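3.2 Materials and table layout

The Studgate set was put together to study how adults group kitchen items when real goods, play versions and storage containers share one surface. Earlier sorting tasks, including the Trestance protocol, used printed cards. Cards fix the viewing angle and remove texture, and both affect the labels people give. We therefore worked with objects on a white tabletop and recorded 2,817 free labels, of which 1,783 named a food or a food package.

The item that drew the widest spread of labels was the ketchup bottle. It is made of red felt, with a white label patch sewn to the lower front. The lettering is stitched by hand and uneven, but the brand name and the year 1869 can be read without effort. Raters used three kinds of label for it: the food ("ketchup"), the package ("bottle") and the material ("plush", "felt toy"). We coded the first two together in the main analysis and report the third separately in Section 4.

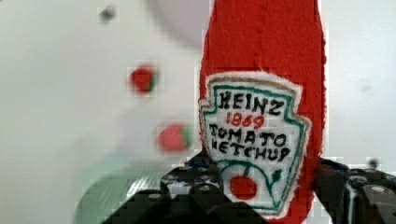
Figure 1a. Plush ketchup bottle, showing the stitched label and tomato motif.

Layouts followed two rules. Containers were to be spread among the food items, and at least one large object had to stand near the edge of the table. In the layout used for the first block, a light green colander takes the central position, with a measuring cup of the same color next to it. The small blue dish holding a toy orange slice was scored as a single unit when a rater named both parts in one phrase, and as two units otherwise. The toaster oven served as the large object. The oval plate was left bare in all layouts, so that "plate" could not be replaced by the name of something on it.

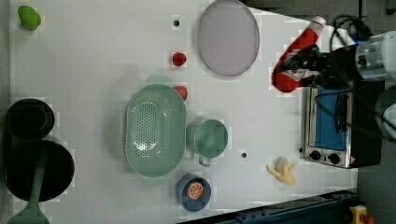 Figure 1b. Table from above, with the colander at center and the toaster oven toward the right side.

Play fruit differed in how readily it could be identified. The banana, with its peel flaps spread, was named correctly by nearly all raters. The green piece in the upper left corner was called a pear and an avocado in similar proportions, and we accepted either. The small red fruits were coded as "berry" whatever the exact word given.

A second set of trials tested whether items from outside the kitchen change the grouping. A roll of blue tape and a large black case with a carrying handle were included here. Raters working from side views placed the tape with the case more often than with the pot, although it lay close to the pot. Distance on the table was a weak predictor of grouping in all 957 of these trials.

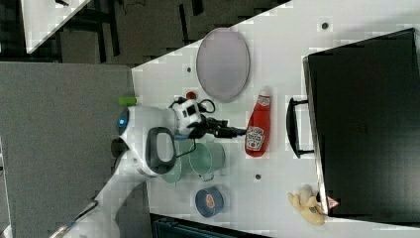 Figure 1c. Kitchen and non-kitchen items together. The bottle lies on its side next to the black case.

Bottle orientation was not controlled. A check on 540 trials found no difference in label type between upright and lying positions, and orientation was dropped from the model. Labels were coded with the Thaler scheme, with one change: "toy" was treated as a modifier when it came before a noun and as a category when it stood alone. The coding sheet and the full label list are stored in the Clarnudus archive (version dated 2024-03-09).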